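Yammine Gripper Comparison, Data Card

Summary
This release compares two hand-held gripper tools, Bimivent and Stondov, on tabletop tasks recorded in furnished homes. It holds 2,000 episodes.
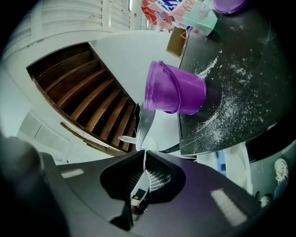
Each episode stores wrist video, finger opening and tool pose. Operators switched tools at the end of a task list - never within one.

Known issues
Pose tracking was lost in 62 episodes. These remain in the release and carry the flag pose_lost.

Maintenance
Corrections are issued by Cilach each January.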